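Dolan Street Allotment Association
Minutes, Thursday, 7 p.m.

Present: Gizella Hajdu (chair), Levente Bárány, Shota Hoshino. Apologies: Kristóf Vincze.

1. Water. The meter read 3,058. Levente to check the north tap for leaks.
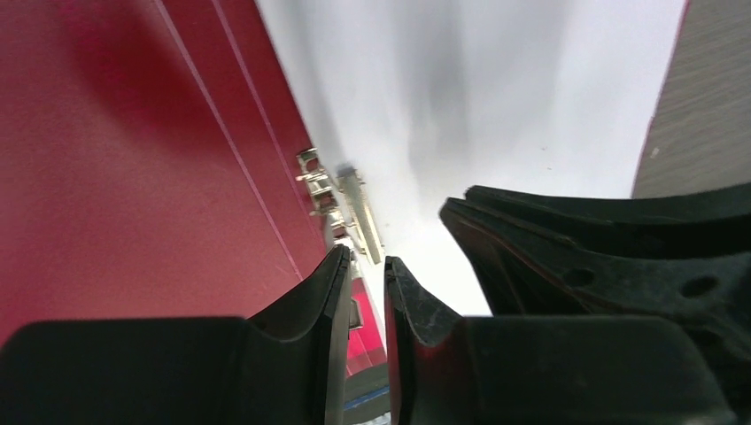 2. Plot rents. 26 plots are paid and 4 are still owing. Signed agreements go in the red folder with the metal fitting – please don't take them home. Reminders go out in December.

3. Shed roof. Quote of $316 accepted. 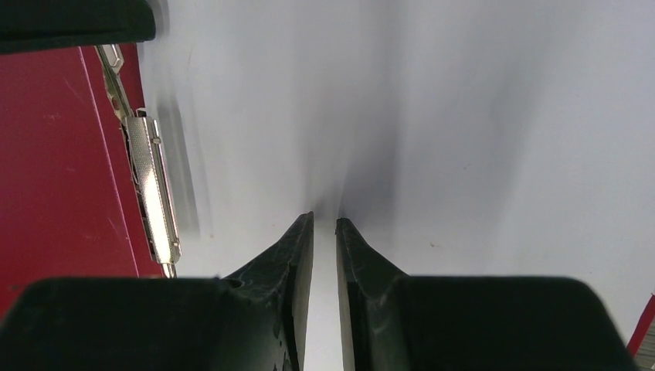
Red folder, on the white table.

Meeting closed 8:10 p.m.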